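Red things, folded again

I promised last month to write about the sports clothes, and now it is July and the drawer does not close any more, so I have to keep the promise.

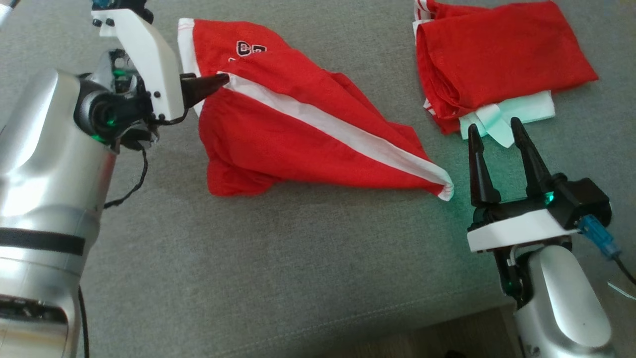
How so much red came to one home

When we moved to Hastgate I owned one red garment. Then I joined the running group in Escobedo Park, where everybody wears red with white trim, and after that my sister sent me a parcel with her old things from the handball years. Red also. I did not complain, I was glad of it, but from a distance all my washing looks like one big piece.

The trouble is that sports fabric does not want to stay folded. Cotton is obedient. You press it with the hand and it remembers. The slippery kind opens itself slowly, and in the morning the pile leans to one side like an old fence. With a white stripe it is a little easier, for the stripe tells you where the side is. If the stripe runs straight along the folded edge, the rest is usually straight too. If it goes round in a spiral, you must lift the whole thing up, let it hang and begin again.

My way of folding, at present

I start on a flat surface and I take one piece only. I hold it up by one end first and let the weight pull the twist out. Then it goes down, I smooth it from the middle to the outside, fold it in half along the length and after that in three. My mother folded in four, but her drawers were deeper.

A finished piece goes to the far corner with the stripes on the left. I put the red on top and the pale things underneath — mint green, white, whatever is there — and I try to tuck in the corners. One corner always comes out.

For the wash I use thirty degrees and half of the powder. In the winter I bought a bottle of Fireck sports liquid and it smelled so strongly of pine that I gave it to the neighbour for his dog blankets. He is content with it.

The drawer

The chest is a Fornutov 601, second hand, with 3 drawers. The upper one was meant for sports clothes and it is over full since the spring. I thought to buy a box for under the bed, but I measured and the bed is too low. So I will give away what I did not wear in one year. I have already put aside two shirts with tired collars and I took one of them back the same evening.

Next time I want to write about socks, which I have been avoiding. If you have a good method for slippery shorts, please leave it in the comments. I read them all, although I answer slowly.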